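3. Survey of the room

The room we chose for the lighting study is the long workroom at Sendamgate, which the department lends to second-year groups on Tuesday afternoons. It was picked because it is used for close work and because people had complained of tired eyes by the end of a session.

We drew a floor plan first and then a ceiling plan. The ceiling plan took longer. Pipes and ducting had been added at different times and the old drawings from Khattak do not show them, so we marked them in by eye and checked the positions with a tape the following week.

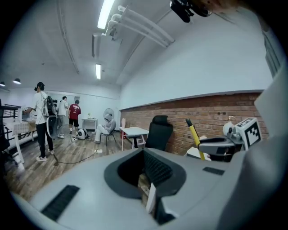 Photo: Barbara Piątek

The ceiling and upper walls are white, with exposed red brick on the lower part of the right wall. Fluorescent fittings give most of the light — the black pendant lamps were left off for all readings. White pipes run diagonally across the ceiling, and the boxy duct next to them hangs slightly lower, so we treated it as an obstruction in the model.

Readings were taken at desk height with a handheld meter. The lowest was 200 lux, next to the brick. We had expected the duct to be the main cause, but when we entered a paler wall finish in the Cetora software the value at that point rose more than it did with the duct removed.

Two things limit these results. The meter was last calibrated before the start of the course, and we had no readings from after dark. Both will be dealt with in June, when the room is free in the evenings. The full table of readings is in Appendix B.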